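Section 4. Fitting the wrist camera and teaching the first pick

By now you should have the arm bolted to the bench, the two black fingers on, and the homing routine from Section 3 running without any nasty noises. If it still groans at the elbow, go back and sort that first. I didn't, the first time round, and I ended up redoing everything in this section with a slightly shorter temper.

I'm writing this for the Kinthorpe build, which is the arm Deepika Fernandes and I put together in the shared workshop, but the steps are the same if you're doing it at home on a kitchen table. Our controller board is the Plollar and the software is Swai. If you've gone for the older Orkura board you can still follow along, only the menus are in a different order and the camera plugs in on the other side.

What you need on the bench

The small camera and its bracket
Two short bolts for the bracket, with washers
The thin ribbon lead (the long one, not the one that came with the camera)
A 2 mm hex key
Cable ties, the narrow sort
A cardboard box or tray with a few light, everyday things in it

Fitting the camera

1. Switch off at the wall. Wait for the light on the board to go out completely before you touch the wrist. It takes a few seconds and it's very easy to get impatient.

2. Offer the bracket up to the flat side of the wrist. The slot goes towards the fingers. Put both bolts in loosely and leave them like that for now, you'll want the wiggle room later.

3. Slide the camera in until it clicks. If it doesn't click, don't push harder! Take it out, look for a stray blob of plastic in the slot (mine had a big one) and trim it off with a craft knife.

4. Run the ribbon lead back along the forearm, leaving a loop at the wrist big enough to get a finger through. Tie it down in two places only.

5. Turn the wrist by hand all the way one way, then all the way the other. Watch the loop the whole time. It should open and close without ever going tight.

CAUTION: Never turn the wrist by hand with the power on. The motor will fight you, and it's stronger than it looks.

6. Switch on, open Swai and choose Camera, then Live. You're after a picture with both fingertips in it, coming in from the bottom. Tilt the bracket until you have that, then nip up the bolts. Finger tight plus a small turn is plenty.

Note: The picture may well come up on its side or upside down. Leave it. You can flip it in the settings, but the pick routine takes its directions from the camera as fitted, and if you flip the view you'll be steering backwards in your head all afternoon.

Setting the grip

This is the bit I enjoyed most, and also where I spent the most time. Out of the packet, Swai sets the grip force to 28, on a scale I've never managed to find explained anywhere. That's far too much for anything with thin walls. I start at 10 and creep up.

7. Go to Hand, then Force, and type in 10. Press Save. It doesn't save by itself, whatever the pop-up tells you.

8. Pick something light with straight sides for your first go. Stationery is ideal — pencil cases, rulers, the hard plastic case a school compass comes in. Avoid anything round until you've got the hang of it, and please keep glass well away from it.

9. Bring the hand down over your object with the arrow keys, slow speed only. Stop when the fingertips are either side of it, fairly low down.

10. Press Close. Let the fingers come in until they stop by themselves. 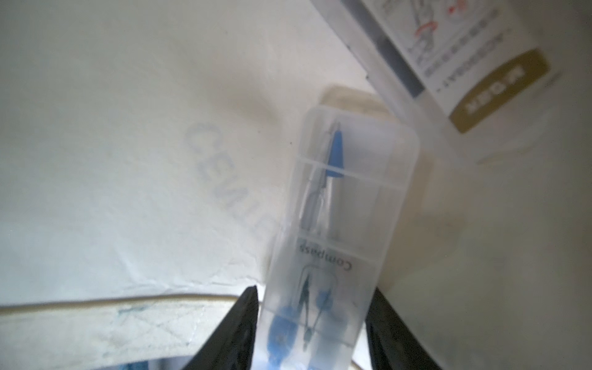

11. Now raise the hand by a couple of centimetres and hold it there. Give it a slow count of ten. If the object slides, lower it again, open up, add two to the force and have another try. If you can hear plastic creaking, you've gone past the right number and need to come back down.

12. Write the number that worked on a bit of masking tape and stick it to the base of the arm. I know there's a notes box in the software. I also know I lost everything in mine when I updated in March.

Note: Long, flat things like to swing when they're held near one end. A small lean does no harm. If it's swinging enough to knock into its neighbours, lower it, let go, and take hold nearer the middle.

CAUTION: Keep your own fingers out of the box while the hand is live, even if the thing you want to straighten is right there in front of you. Press Pause first. Pause keeps the grip closed, so nothing gets dropped. Stop lets go of everything.

Teaching the pick

Once you can lift the same thing a few times running, you can save it as a proper pick and let the arm do it by itself.

13. Put the object back roughly where it started. Choose Teach, then New, and give it a name you'll recognise. "Test" is no use to you by the third one, believe me.

14. Go through the pick again by hand: down, close, up, across, down, open. Press Mark at the end of each move. The camera stores a still every time you press it, so try not to have your sleeve hanging over the box.

15. Press Finish, then Play at slow speed with your hand resting by the Pause key. Let it go right through once before you fiddle with anything.

16. If it lands a bit off to one side, check the bracket bolts before you blame the software. A loose camera gives a slightly different miss each time. If it misses by the same amount every go, you want Teach, then Nudge, and you can shift the whole pick over from there.

If something goes wrong

Error 301 on the screen: the camera has dropped out. Nearly always it's the ribbon lead pulling at the wrist end. Switch off, push it back in, and make that loop bigger.

Fingers close but don't grip: you've still got the force from an earlier session loaded. Type it in again and press Save.

Picture freezes but the arm carries on: press Pause straight away, then close Swai and open it again. Deepika reckons this is down to the workshop wifi. I've seen it happen at home on a cable, so I'm not convinced, but restarting does clear it.

Hand stops short and won't come down any further: the floor height is still set for the bare bench. Go to Limits, then Floor, and set it again with your box or tray in place.

Leave the camera on the wrist when you pack up, but take the fingers off if the arm is going in a car. Section 5 covers picking from a full tray, and you'll need your masking tape number for that.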